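The laundry corner, with bins

It's August, it's too warm to do anything ambitious, and so I finally gave the laundry corner the attention I'd been promising it since we moved to Tirkilby. I wanted open shelves that didn't look like a yard sale, and a counter big enough to fold a sheet on without half of it sliding to the floor. The counter came with the place (I love it, veins and all). The bins are my doing — gray plastic ones with handle slots, from Ballska, and I dithered over the color for far too long. White would have shown every smudge of detergent! 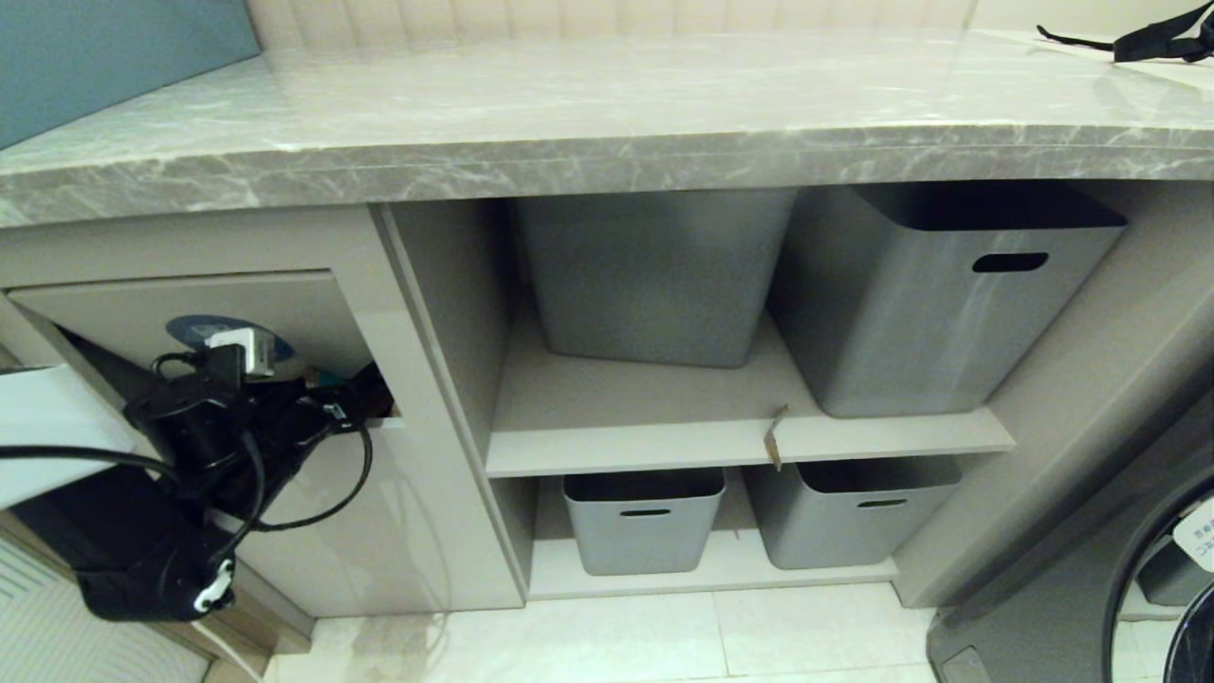
Two bins up top, two below, under the marble. The tall ones get the upper level.

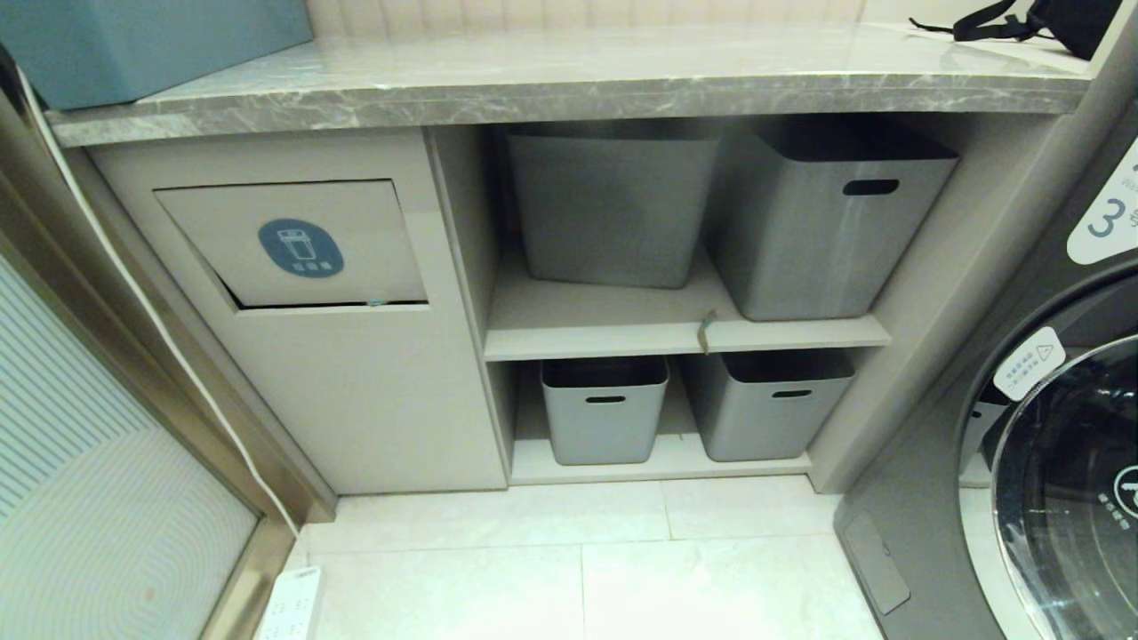 The cabinet and its neighbor, the washer. I'm so happy with gray next to that pale beige.
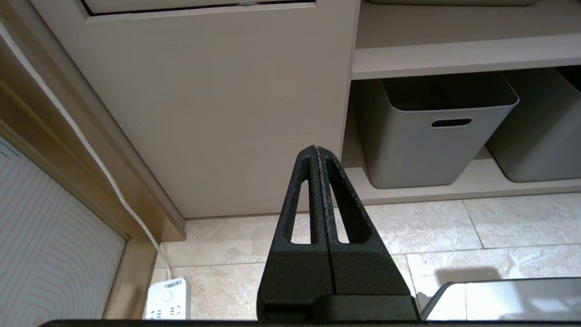

Down at the lower shelf, where the shorter bins live.

Now for what goes in them, which is the part I get asked about most. The upper pair is for the things I buy too much of: powder refills, stain spray, spare sponges, and the big bag of clothespins I got at the Nostaria market and will be using until I'm 70. The lower pair is for rags and for odd socks waiting on their partners. I gave the socks a limit of 3 months and I have not stuck to it.

Measure your shelves before you order, and measure the height twice. I went by the width alone the first time and had to send a whole set back, and the return took longer than painting the hallway did. I'd also take bins with a handle slot over smooth ones any day, especially for a low shelf, where you're bending down and hooking them out with one hand while holding a wet towel in the other.

Still on my list: a drying rack from Kimaro that folds flat, if they ever get it back in stock, and proper labels. I have the label tape already. I just can't find which bin I put it in.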